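検索 アーカイブ内を検索 このリストのみ
印刷用ページ | このメッセージをメールで送る

件名: Re: 家庭内収録の手順書、改訂案について
投稿者: Hsiu-ying Ko
2018年5月18日

Chengさん、みなさん

改訂案へのコメントをありがとうございます。順に返します。

Tien-fu Cheng さんの投稿:
> 第3項の「開始前に両方のグリッパーを確認する」は、
> 何を確認するのかが書かれていません。Tostia班では
> 指先パッドだけ見て、ねじは見ていない人がいました。
> もう一点、台所での収録では、ごみ箱や窓の扱いが
> 班によって違います。そろえたほうがいいと思います。

第3項は次のように書き換えます。

3. 開始前に左右それぞれについて、指先パッドの浮き、リンクのピン、指のねじの緩みを確認する。ジョーは全開にし、間に何も挟まっていない状態から記録を始める。

リンク部のほこりも拭き取ることにします。精度に影響するかどうかは測っていませんが、可動部なので残す理由がありません。

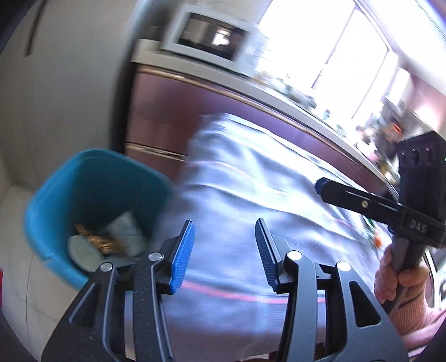
台所での作業。ジョーは開いた状態、左手に床置きの青い口の開いた容器。

ごみ箱については、作業に使わないものは収録前に移動、使うものは位置を変えずに中身だけ確認、という案です。宛名や薬の袋など、個人の情報が読めるものが入っていれば先に取り除きます。確認は作業者ではなく、その家の方にお願いしてください。

窓は、白飛びする場合はカーテンを閉めるか、立ち位置を変える。どちらもできない家では、記録票の備考に「逆光」と書けばそのまま続けて構いません。Innessの手順では中止扱いですが、こちらは合わせません。再訪問の負担が大きいためです。

服装の項も直します。袖口がリンクに近づく作業では、ゆるい袖は折るか留める。ニットは毛羽が可動部に入りやすいので、手首に沿うものに限って可とします。

二人で同時に作業するときの間隔は、まだ決めていません。Auの班は声をかけ合うだけ、Gusadentの班は床に印を付けています。私は声かけで足りると思いますが、狭い台所で指先どうしが当たった報告が2件あるので、ほかの班の経験も聞かせてください。

異論がなければ7月の収録から新しい版を使います。第5項と第6項は変更なしです。

Ko

印刷用ページ | このメッセージをメールで送る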